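Second Lives: What Happens to a Campus Computer After We're Done With It
Project report, Intro to Materials and Waste

My project started with a closet. The library at my school was clearing out old desktops last November, and I wanted to know where they were going. I figured the answer would take me one afternoon. It took the whole term, and I still have a few holes in it. 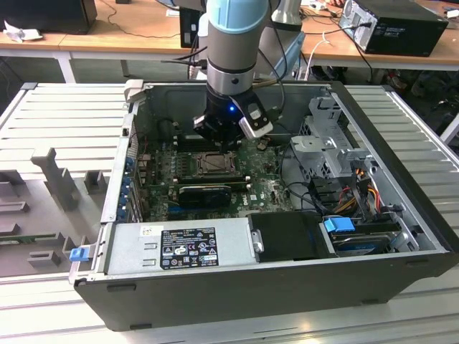
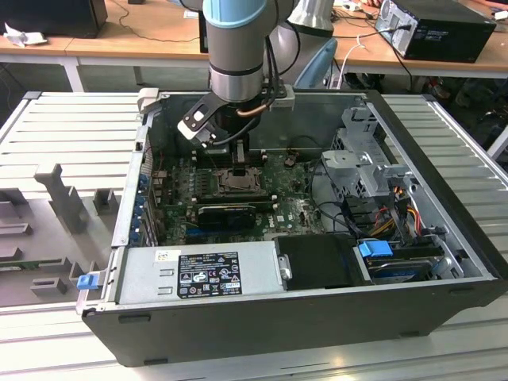
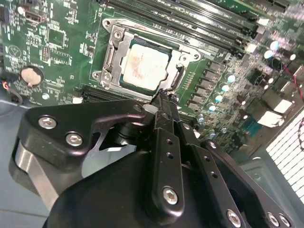

So, my question was pretty simple: is it better to fix up an old office desktop or to send it straight to a recycler? I looked at a batch of 20 machines on paper, using the school's retirement list, and then I talked to two places that take old equipment. Kneath is a repair shop that sells used computers to families, and Otedano is a scrap company that buys by the pound. They do not agree on much! Kneath cares about which parts can be swapped without a fight. A desktop tower is great for that, because once the side panel is off you can get right at the motherboard, with the memory slots and the processor socket out in the open. Try that with a thin laptop that's glued shut – I did, with my own dead one, and I broke the screen.

Otedano looks at the same machine and sees steel, copper and circuit board. They told me the case is the easy part and the board is the part worth having, but only if you bring in a lot of them. Their minimum pickup is 400 pounds, so a small school has to save stuff up (hence the closet).

Out of my 20 machines, the list showed 18 still turning on when they were retired. That surprised me more than anything else in the project. Most were let go for being too old for the new software, and the two others had bad power supplies. Kneath said they would have taken all the working ones and sold them with a lighter operating system.

I wanted to compare energy use too, old desktop against new, but I only had a borrowed meter for one evening and my readings jumped all over the place. I left them out. If I did this again I'd start with the meter and I'd ask for the retirement lists from other schools, so I'm not judging everything from one closet.

My recommendation to the library is to call the repair shop first and send whatever they turn down to scrap. The hard drives need to be wiped before either one, and right now the list has no column for that, so I added one and sent it back.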